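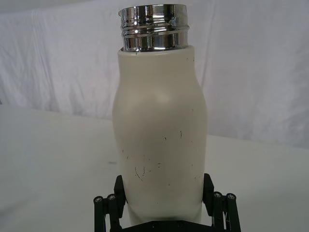 Questions I get about my winter soup-and-tea walks

Wednesday, October 30, 2024
By the Lastden Walks organizer

Do I need to sign up?

Yes please! Drop me an email by the night before and I'll put you on the list. It's not a strict thing, I just like to know who to wait for at the trailhead. If you turn up without emailing I'm not going to send you home, but I might start walking without you.

How far do we go?

The regular loop starts at the Lastden parking lot, goes up past the old quarry and comes back along the creek. Most people finish it in a bit over 2 hours, and that's with a long stop for something warm in the middle. The high point is 2532 feet, which sounds scarier than it is (the parking lot is already pretty high up, so you're doing a lot less climbing than that). The one steep part is the log stairs after the quarry. There are 139 of them. I counted one morning when I was walking alone and needed something to think about.

I'm slow. Is that a problem?

Nope. I'm slow too, especially on the stairs. We regroup at every junction, and I walk at the back on the way down.

What does it cost?

Nothing for the walk. Parking at Lastden is free before noon on weekends, and after that you need the county pass. I don't collect money and I don't have a tip jar, but if you bring cookies I will eat them.

What should I bring to drink?

Something hot and something plain. I fill my bottle with black tea and carry water separately, because tea alone leaves me thirsty by the creek. If you've got an insulated bottle, pour boiling water in it for five minutes before you fill it with the real thing - it makes a huge difference by the time we stop. Cold steel just eats the heat out of your tea. And fill it close to the top. A half-full bottle cools off way faster.

What about soup?

Wide-mouth food jar, same trick with the boiling water. Smooth soups are easier than chunky ones when your fingers are cold. My usual is the lentil from Barbieri, the deli on the corner before the highway, which opens early enough to stop on the way. They'll heat it for you if you ask. I'd stay away from anything with cream or noodles. The noodles drink up all the broth and you end up with a kind of pudding.

My bottle smells like last year's coffee. Help?

Baking soda! One big spoonful, hot water, leave it overnight with the lid off, then rinse it a few times. Wash the lid separately and pull the rubber ring out if it comes out, since that's usually where the smell lives. Let everything dry all the way before you close it up again.

What do I wear on my feet?

Boots or trail shoes with some grip left. The creek side stays icy well after the rest has melted, and in January I won't take anybody down there without slip-on spikes. I keep a couple of spare pairs in my trunk, mostly medium.

Can I bring my dog?

On a leash, yes. There are sheep behind the fence at Skenalel Farm and they don't enjoy visitors. Please carry your bags out with you, the trash can at the trailhead has been gone since spring.

Kids?

Sure, if they can manage the stairs on their own feet or you can manage them with a kid on your back. Strollers won't work at all.

What if the weather is bad?

Snow, we go. Light rain, we go, with some complaining. Heavy wind or freezing rain, we don't, and I'll email everybody on the list by 6:30 that morning. Check before you leave the house - there's no signal at Lastden.

Is there a bathroom?

One, at the parking lot, and it's open all winter. Bring your own paper. Nothing after that until we're back.

Can I get to Lastden without a car?

Kind of. The bus stops by Barbieri and it's a long dull walk up the road from there. Say so in your email and I'll ask if anybody has a seat.

Questions? walks@lastdenwalks.example | © 2024 Lastden Walks | Back to top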